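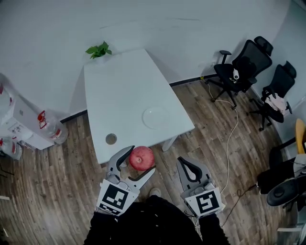
# Pinza de mano Stistberg, la pareja

¡Por fin tengo página para ellas! Las Stistberg son las pinzas con las que grabo demostraciones para entrenar políticas de manipulación: una en cada mano, dedos curvos, marcadores fiduciales en la base y a coger fruta (o lo que toque).

El método es el que llamamos Cinex. En febrero grabé 306 demostraciones a mano, sin brazo robótico de por medio, y luego entrené con ellas 2 políticas: una con los marcadores para medir la apertura de los dedos y otra sin ellos. La primera agarra bastante mejor lo redondo – la granada me tenía desesperada, lo confieso – y con platos planos todavía se me atasca.

**Qué va en la caja**

- 2 pinzas, izquierda y derecha
- 8 dedos de recambio
- Hoja de marcadores para imprimir

**Compatible con:** soporte Shao y muñeca Brestness.

Los dedos se cambian en un momento, pero recalibra después, ¡que a mí se me olvidó y perdí una tarde entera!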